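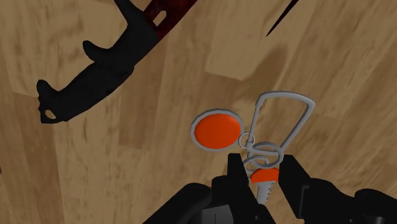 Quelle finition choisir pour un parquet huilé ?
L'huile dure Trirwood convient aux pièces sèches, à raison de 60 ml par mètre carré et par couche. Les lames claires et brun moyen n'absorbent pas le produit au même rythme – sur un sol mélangé comme celui où repose l'outil à manche noir, faire un essai sur chaque teinte.

Quel grain pour le ponçage ?
Commencer au 60, finir au 120. Le grain 300 ferme le bois et bloque l'huile.

Délai entre deux couches ?
Presque 5 heures à 20 °C. Essuyer l'excédent avant séchage.

Les joints en bout de lame doivent-ils être rebouchés ?
Non, sauf jeu supérieur à un millimètre.

Fiche technique : Matvii Boiko, atelier Derkach.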